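Section 4: Setting Up the Worktable and Storing Sheet Stock

Applies to the Asora height-adjustable worktable, all finishes. Revised 2023-06-19.

Read Section 3 (Unpacking) first. The legs must be bolted on and the table standing upright before you start. Two people are needed for steps 1 through 4.

4.1 Choosing a location

Pick a spot with a level floor and at least 39 inches of clear space on the side where you will stand. Leave a hand's width between the back of the table and the wall so the power cord can move freely when the top goes up.

Do not set the table on thick carpet. The feet sink in unevenly, and the top will rock at full height. If carpet is all you have, put a flat board under each foot.

Keep the table out of direct sun. Sunlight will fade the surface over time and can warp thin plastic sheets left on it.

4.2 Leveling

1. Move the table to its final position. Lift it by the frame, never by the top.
2. Screw all four feet fully in, then back each one out one turn.
3. Place a spirit level on the top, running left to right. Adjust the feet on the low side until the bubble is centered.
4. Turn the level front to back and repeat.
5. Check left to right again. Changing one pair of feet usually shifts the other.
6. Tighten the lock nuts against the frame with the wrench from the hardware bag.

Note: Floors settle and feet work loose. Check the level again after the first 2 weeks of use.

4.3 Connecting the power

1. Lower the switch on the control box to OFF.
2. Plug the leg cables into sockets A and B. Either leg can go to either socket.
3. Plug the hand control into socket C.
4. Clip the cables to the underside of the frame. Leave a loop of slack at each leg.
5. Plug the power cord into a grounded wall outlet and turn the switch to ON.
6. Hold the down button until the table stops and the display shows 00.

If the display shows E3, one leg cable is not seated. Turn the switch OFF, push both plugs in firmly, and start again from step 5.

CAUTION: Keep hands, chairs and open drawers clear of the underside while the top is moving. The table stops when it meets resistance, but it can still pinch.

4.4 Load limits

The top holds 157 pounds, spread evenly. Do not put more than 72 pounds on either end. The limits include anything clamped to the edge, such as a vise or a lamp. Do not sit or stand on the table.

4.5 Arranging the work surface

Where things go is up to you, but sheet work is easier if the middle of the table stays open. Trays for sorting and finished pieces can sit toward the sides, with upright storage within easy reach.

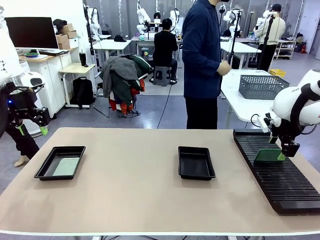
Before loading an upright rack, wipe out the slots with a dry cloth. Grit in a slot will scratch the edge of an acrylic or glass panel, and the scratch can start a crack.

1. Set the rack on the table with its whole base supported.
2. Load the heaviest sheets first, close to the middle.
3. Lower each sheet straight down. If it binds, lift it out and try again. Do not force it.
4. Leave an empty slot between coated sheets.

Paper and thin film bend under their own weight and should be stored flat. The Swanson drawer insert (sold separately) fits under the left side of the table and takes sheets up to letter size.

CAUTION: Take glass out of the rack before raising or lowering the top.

4.6 Cleaning

Wipe the surface with a damp cloth and mild dish soap, then dry it. Prollon surface cleaner may also be used. Do not use acetone, paint thinner or scouring pads. Dried glue can be softened with warm water and lifted with a plastic scraper.

4.7 Getting help

For missing hardware or error codes not listed in Section 6, write to the service desk at our Pumberg office, attention Kamala Raju. Include the serial number from the label under the top. Requests for replacement legs or control boxes go to Prakash Kartha in parts, at the same address.

Continue to Section 5, Saving Height Presets.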